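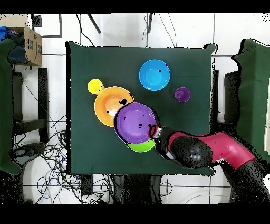

Figure 1. Bowls and cups on the green cloth, seen from above, with the arm gripping the large purple bowl.

Small-Scale Heat Storage for Off-Grid Solar: Final Report
Group 4: Brynhildur Ingvarsson, Ulises Ccori, Zsolt Fodor
Supervisor: Mogens Ásgeirsdóttir
Submitted Jan 21, 2024

1. Background

Small solar arrays on sheds, cabins and workshops often produce more power in the early afternoon than the battery can accept. The charge controller then limits the array and the surplus is lost. A common fix is a dump load, usually a resistor in a water tank. Our project studied a dump load that stores heat in dry sand and releases it to the room in the evening.

The test building was a single-room workshop in Tilbridge, used by the course for field work. It has its own array and battery and no grid connection. The only other heat source is a wood stove, which was left unlit during all tests.

2. System layout

The store is a steel drum filled with 100 kg of washed sand. A resistive element rated at 470 W sits in the lower third. The drum is wrapped in mineral wool 30 mm thick and stands on firebrick. An air duct passes through the sand and is closed at both ends by flaps. When the flaps are open, a small fan pushes room air through the duct.

Switching is handled by a Bemier relay board reading battery voltage. The element turns on when the battery reaches its absorption voltage and turns off when the voltage falls below a lower set point. The gap between the two had to be widened twice. With the first setting the relay chattered whenever a cloud crossed the array.

Three thermocouples were placed in the sand: one beside the element, one midway to the wall and one near the top. A fourth measured duct outlet air.

3. Method

Logging began in September and was done in two blocks. In the first block the flaps stayed closed overnight so that the standing loss of the drum could be measured. In the second block the flaps were opened at sunset and the fan ran until outlet air was within 2 degrees of room air.

Stored energy was computed from the average of the three sand readings and a book value for specific heat. We did not measure the specific heat of our own sand. Element power was taken from a shunt on the supply wire.

4. Results

Standing loss was higher than the design estimate. Most of it was traced to the duct flaps, which did not seal on the hinge side. Adding a felt strip reduced the loss, but the flaps remained the weakest part of the enclosure.

The sand heated unevenly. The thermocouple beside the element reached its limit well before the top of the drum was warm, so the element was shut off by the safety cutout on the sunniest days. Dry sand conducts heat poorly, and one element in one position is a bad match for a drum of this shape. Þröstur Juhl, who reviewed our interim report, suggested two smaller elements at different heights. We agree but did not have time to rebuild.

The logger stopped once after 3000 records because its memory was full. The missing night is left out of the averages.

5. Further work

a) Replace the hinged flaps with sliding plates.
b) Split the element as described in section 4.
c) Measure specific heat on a sample from the drum.
d) Repeat the second block in colder weather with the same set points.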